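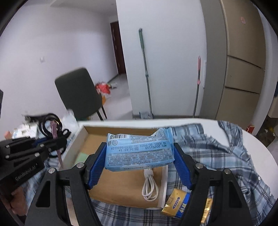 Figure 1. Package label with manufacturing date, inspection mark and barcode.

Packaging and Labeling, Unit 4: Lot Codes and Traceability
Instructor: Temitope Etim

4.1 Scope

This unit covers the marks that connect a packed item to its production record. Price labels and advertising copy are treated in Unit 6. Read sections 4.2 through 4.5 before the lab and bring the blank trace form.

4.2 Terms

Lot: a quantity made under the same conditions from the same input materials. The producer sets the limits of a lot. A lot can be one shift, one roll of film or one mixing tank.

Lot code: the characters that identify a lot. It may or may not contain a date.

Serial number: identifies a single unit. Two units never share one.

Trace back: from a finished unit to its inputs. Trace forward: from an input to every unit that contains it. A recall normally uses both, in that order.

4.3 Date formats

An eight-digit date written year, month, day sorts correctly as plain text. The label in Figure 1 uses this order after the letters MFG: 20251110, or November 10, 2025. The six-digit form drops the century and becomes hard to read when the day is 12 or lower. Day-of-year codes are short and common on cans, but staff outside the plant often misread them.

A manufacturing date does not give shelf life. If the product has a limit, print the end date separately and mark it as such.

4.4 Lot size and recall cost

Smaller lots mean more records and more changeovers. Larger lots mean more units pulled back when something fails. Consider the Jongate plant, which packs 300 cartons per shift with 50 units in each carton. With one lot per shift, a single bad roll of film puts 15,000 units on hold. If the code changes every 10 cartons, the hold can be limited to 500 units per lot affected, provided the roll change was logged.

The Skevico line does not log roll changes. Its short lots therefore save nothing in this case. Work through the numbers for yourself; a similar problem will be set in the lab.

4.5 Print quality

Common faults:
Ink spread on coated film, closing up 6, 8 and 9.
Code printed across a seal or fold.
Barcode bars running around a tight curve.
Low contrast between ink and film color.

Film that wrinkles after printing can distort a barcode enough to stop a scan. The same data should be printed in readable characters next to the bars. Check at the start of each run, after each ribbon change and at the end.

4.6 Lab

Work in groups of 3. Each group receives the Nallow record set and one complaint. Trace back to the input lot, then forward to all cartons shipped. Enter every record number used. Gaps are to be marked as gaps and left unfilled.

Reading: Chan course pack, chapter on batch records, through the table of code types.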